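Teleop demos inside a PC case: cables are winning

plarnesier_pete
Drive swaps on old office desktops, us steering the arm and the policy learning from it. Target is 300 demos by August. Wrist view:

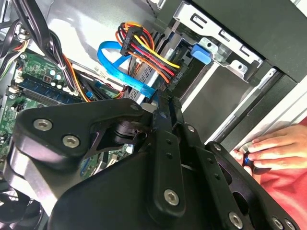
Gripper meets drive bay. Helper's hand at right.

My episodes wander like a lost tourist. Do I toss the ugly ones?

clornstead9
Keep them. Recoveries are where the learning is. I trained on 400 spotless runs and got a robot that panicked at its first zip tie.

torx_or_bust
Disagree. Hesitation gets copied too. Mine now pauses thoughtfully before everything, like me looking for my glasses.
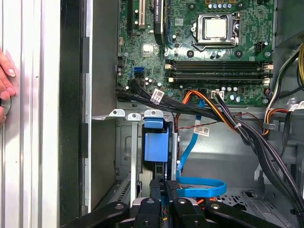
plarnesier_pete
My other worry is the blue SATA cable. It loops right where I want to come in, and I go left or right of it depending on mood.

torx_or_bust
Pick a side. Average 2 good paths and you get one bad one, straight through the cable.

clornstead9
Depends on the policy. Mine copes with both. Also, try guiding the arm by hand for the last bit. Remote feels like buttering toast with oven mitts.

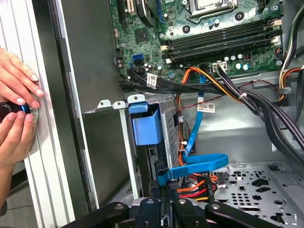

plarnesier_pete
Tried hand guiding. My knuckles got into every shot and the case slid. Going left from now on, keeping the ugly ones.

torx_or_bust
Half right, then.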